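Mugs that tip before the grasp – sim notebook, Jarngate bench

23rd March
Posted by the Nurnska sim desk

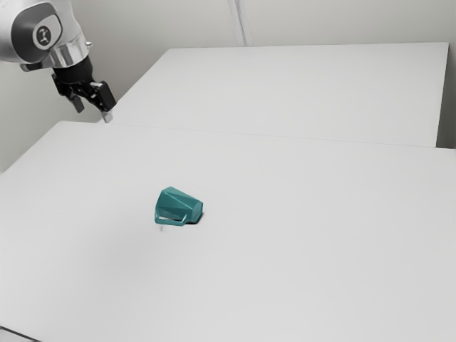

What went wrong

OK, I finally have the tipping fault pinned down and I am very happy about it, even though it means throwing out last night's batch. Writing it all up while it's fresh.

The batch was the usual upright mug pick in the Evholm scene: arm comes in, gripper opens, lines up on the body of the mug, comes down, closes, lifts. I ran 357 episodes. The summary said the success rate had dropped like a stone compared with the last good batch, and the failure column was full of "no contact at close". My first thought was the gripper, because it's always the gripper. So I spent most of the morning on finger friction and close speed, which was fun but got me nowhere.

Then I stopped looking at the ends of the episodes and looked at the starts. In the bad ones the mug is lying on its side before the arm has done anything worth blaming. The gripper is still up high with its fingers apart. The planner then carries on with the grasp it worked out for an upright mug, drops to where the wall of the mug ought to be, and closes on air a good way above the table. Or worse, a finger comes down on the mug and the arm keeps pushing. More on that below, since it's the bit that matters for the real bench.

Finding the cause

Things I tried, in order, so the next person can skip the first two:

Finger friction up and down. No change at all in how many mugs were over at the first grasp check.

Slower approach. No change there either. Should have been a clue right away.

Arm parked, no motion, just spawn and wait. Mugs still fell over! This was the good moment of the day. 100 spawns with the arm doing nothing, and plenty of tipped mugs in there. So the arm is off the hook completely for the tipping.

After that it went quickly. The collision shape for the mug was rebuilt when we moved to the coarse mesh, the one with the big flat facets. The visible mesh is fine. The collision version is a convex hull wrapped around the whole thing, handle included, and its lowest points no longer make a flat ring. One corner sits slightly lower than the rest, on the handle side. Spawn it upright and it is standing on a point. Whether it stays up depends on which way it was turned when it spawned and how it settles in the first few steps.

Turned on contact drawing to check and it's lovely to see: you get the little contact markers under one side of the base, then they run out to the edge, then the mug goes. I watched it maybe too many times.

The spawn height makes it worse. We drop objects from 9 mm so they never start inside the table, and that was fine for the old shape. With the lopsided base, the drop gives it just enough of a kick. Spawning lower helped a lot but didn't cure it, so I don't want to call that the fix.

The seam: a dead end

I also had a theory about the join between the two tabletops. It seemed plausible that a small step there was catching the mug. I moved the rear table away entirely and ran the parked test again, same tipping. Put it back. The two surfaces are at the same height in the scene file. Leave them alone!

The part that worries me

The tipping is a sim bug and will be gone soon. What bothers me is how the rest of the stack behaved once the mug was over. Nothing noticed. The pose estimate is taken once, at spawn, before the settle, and the planner trusts it for the whole episode. So the arm was running a grasp against a pose that was already wrong by the time it moved.

In the sim that costs a failed episode. On the real arm a finger comes straight down on a mug that's lying under it, and mugs do get knocked over on real benches. I looked at the wrist force log for the episodes where a finger touched the mug on the way down, and the peak went up to 2 times our normal stop limit before the motion ended. The stop limit is only watched during the close phase. During the descent it's logged and ignored. I had no idea. I went back through the Gwilliam controller settings and it has been that way since we split the motion into phases in early March, so every run after that has the same hole in it.

Please, nobody run the upright pick on the real arm until the descent check is in. I've put a note on the bench and set the task to refuse to start outside the sim.

Fixes, done and not done

Done: collision shape swapped for a set of small convex pieces, body and handle separate, with a proper flat disc for the base. Parked test repeated, 100 spawns, all still upright at the end of the settle. What a difference!

Done: upright check after the settle. If the mug's axis is off vertical, the episode ends there and is tagged "bad start" and doesn't count as a grasp failure. I should have had this from day one – it would have saved the whole morning.

Done: pose read moved to after the settle.

Half done: force limit active during the descent. It works in the sim but it trips early when the arm speeds up at the top of the move, so it needs either a filter or a short delay. I'd go for the filter. A delay leaves a gap and gaps are what got us here.

Not done: fresh pose read just before the close. Needs a camera call in the middle of the motion and I don't know yet what that does to the timing.

Not done: checking the other objects. The bowl and the tall cup went through the same mesh rebuild, so they probably have the same trouble. The bowl is wide enough that we may never have noticed. The tall cup I'd bet on.

About last night's data

I've moved the batch to the quarantine folder and left it whole. Don't train on it. The "failures" are mostly bad starts, and even the successes were run on the wrong collision shape, so the finger contacts can't be trusted near the handle.

I'd love to keep the tipped ones for something, though. We've talked for ages about a pick for mugs lying on their side and never had a decent set of starting poses. Well, now we do, all naturally settled and pointing every which way. The poses need to be settled again on the new shape before use, but that's a short script and I'll write it tomorrow morning.

Rerun of the upright batch is queued for tonight with the new shape, same seeds. Descent limit is off for that one until the filter is in, sim only. If the "bad start" tag shows up even once, save the seed and leave the episode where it is so I can look at it first.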